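Questions People Keep Asking Me About Quilting

I've been making quilts at my dining table for 19 years and writing about them on this site for a good chunk of that. The same questions land in my inbox over and over, so I finally put my answers in one place. Last tidied up 3/9/24, with a new bit on batting (sorry it took so long, Birutė!).

Do I need a special sewing machine?

Nope. If it sews a straight line and you can live with the noise it makes, you're set. Mine is a plain old thing I bought secondhand in Flernham, and it has a straight stitch, a zigzag and a bunch of others I've never touched. The one extra I'd spend money on is a quarter-inch foot. It's a little presser foot with a guide on the side, and it did more for my seams than any class I ever took.

What should my first quilt be?

A baby quilt in plain squares. I know, I know, you've saved a picture of a king-size star with curved piecing and you want that one. Make the baby quilt first anyway. You'll go through every step — cutting, piecing, layering, quilting, binding — and you'll have something finished before you get sick of looking at it.

Do I really have to prewash my fabric?

People get heated about this one. I prewash reds, dark blues and anything hand-dyed, and I skip it for the rest. I like the crinkly look a quilt gets when the cotton shrinks a bit in its first wash, and you lose that if everything has been washed beforehand. If you prewash some pieces and leave others alone in the same quilt you may get uneven puckering, though I've done it plenty and only been annoyed once.

Precuts don't go in the washer, by the way. Please don't. I did it with a whole pack of charm squares and spent an evening picking apart what looked like a bird's nest.

My squares don't line up. What am I doing wrong?

Probably one of 2 things: your cutting or your seam allowance. Measure a few of your cut squares before you blame the machine. If they're all the right size, sew three strips together, press them, and measure the middle strip. If you cut it at 2 1/2 inches it should now be 2 inches exactly. Too narrow means your seams are too fat, and the other way around.

Then there's pressing. Press, don't iron! Set the iron down, lift it up, move it over. When you shove it back and forth you stretch the fabric, and a stretched square will never sit nicely next to its neighbor no matter how many pins you stick in it.

How do you plan where everything goes?

I lay it all out on the floor first. For a long time I tried to plan on graph paper with colored pencils, and I still do that for borders, but I can't judge color that way. I need to see the real fabric at the real size. Once it's down I walk away, have some coffee, and come back to see which patch jumps out at me. Squinting helps too.
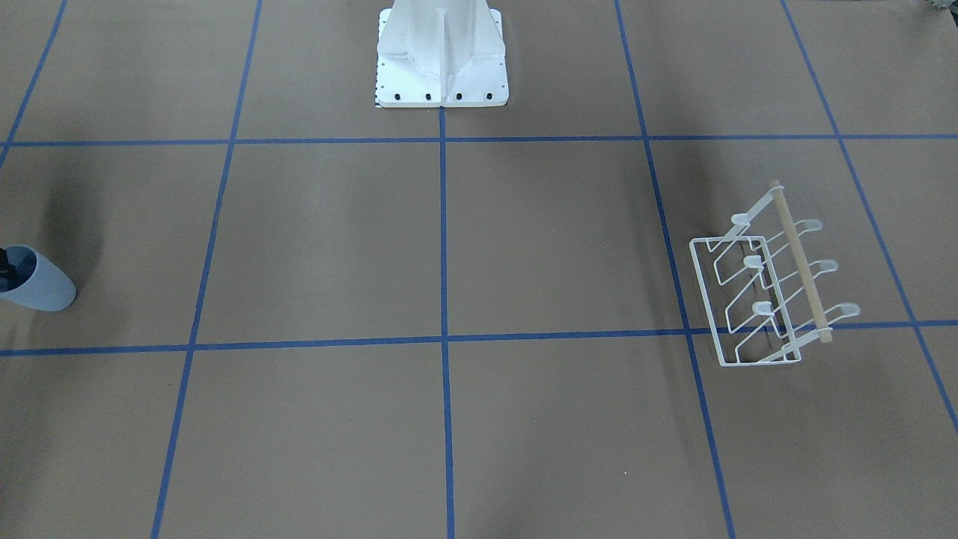 When I'm happy with the order I stack each row from left to right and clip a scrap of paper to the top with the row number on it. Then I sew one row at a time. Dulce Espinoza, who I swap fabric with, prefers to sew hers in chunks of four patches and then join the chunks. Her corners match better than mine, so maybe listen to her.

Which batting do you use?

Cotton for bed quilts, wool if I want the quilting to really puff up, and polyester when it's going to a kid and will be washed to death. Check the package for how far apart you can space your quilting lines. Every batting has its own number, and if you go wider than that, it can shift and clump. And unroll it the night before so the creases have time to relax.

How do I keep the back from wrinkling?

Tape the backing down flat, right side facing the floor, snug but not stretched. Smooth the batting over it, then the top. I start pinning in the middle and work outward, with a pin about every hand's width. Yes, it's hard on the knees. I use a gardening pad. Spray basting is much quicker if you can stand the smell (open a window, and cover whatever's nearby).

Can I quilt a big one on a regular machine?

You can! My biggest is the queen-size one I call Favard, and it went through my little machine in one piece. Roll up the part you aren't working on, put another table to your left to hold the weight, and take lots of breaks. Straight lines with a walking foot are the easiest way to start. If the thought makes you want to lie down, pay a longarm quilter and don't feel one bit guilty.

Is it okay to wash a finished quilt?

Please do. Cold water, gentle cycle, mild soap, and toss in a color catcher or 3 the first time. I dry mine on low until they're just barely damp and then spread them over the bed.

Do you sell your quilts or take orders?

I don't, but thank you for asking. I do post my patterns here when they're ready. Inano is up now, and Rajan should follow in October if I can get the cutting chart to behave.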